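### 3.2 収録開始時の手順と開き幅の確認

手持ち型グリッパによる作業記録は、専用の設備がなくても始められるという気軽さが大きな魅力なのですが、その気軽さゆえに、収録者ごとの癖がそのままデータに残ってしまうという悩みもついてまわります。Skekonholmでの予備収録でも、いざ記録を見比べてみると、指を閉じたまま始める人、対象物に触れた状態から始める人、途中で持ち替える人とまちまちで、後から区間を切り出す段になってずいぶん苦労いたしました。そこで本研究では、Malte Gerlachがまとめた草案をもとに、収録の始め方についての取り決めをRirach手順書として整理しました。2021年5月1日の改訂で、現在の形に落ち着いています。

手順書の中心にあるのは、どの記録も「開いた指と、その間に何も挟まれていない作業面」から始める、という素朴な約束です。指を開いて静止させ、左右の内側の面がともに画面に入っていることを確かめてから、ゆっくりと対象物へ向かいます。布や透明なシートのように輪郭の捉えにくいものを扱う作業では、対象物を指の間から離れた位置に置いておくことも求めています。図1では、木の作業面の上で二本の指が広く開いており、白い布と透明なシートは奥の方にあります。些細なことのようですが、この始まりの姿勢が揃っているだけで、把持の開始時点を判定する作業は見違えるほど楽になりました。

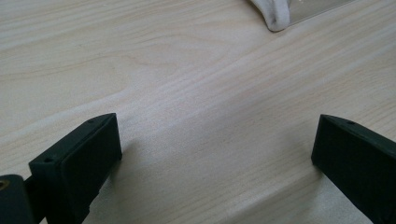 **図1** 開いた状態の二本の指と木の作業面。奥に白い布と透明なシートが見える。

### 3.3 指と締結部の点検

続いて、器具そのものの点検についても少し述べておきたいと思います。指の部品は繰り返し力を受けるため、ねじの緩みが開き幅の読み取りに影響することがあります。手順書では、40回の収録ごとに締結部を目と手で確かめ、100回ごとに開き幅の校正をやり直すよう定めました。点検は二人で行い、一人が指を軽く動かし、もう一人が記録を付けます。慣れないうちはまどろっこしく感じられるかもしれませんが、Sarmientoの収録班からは、かえって落ち着いて作業に入れるようになったという嬉しい感想も届いています。

なお、緩みが見つかった場合には、前回の点検以降の記録をすぐに捨ててしまうのではなく、いったん保留として印を付け、開き幅の値を見直したうえで採否を決めることとしました。せっかく丁寧に集めていただいた記録ですから、できるかぎり生かしたいという思いもあります。保留の扱いと判定の記入欄については、Trarkwoodで用いた点検票の様式とあわせて付録に収めました。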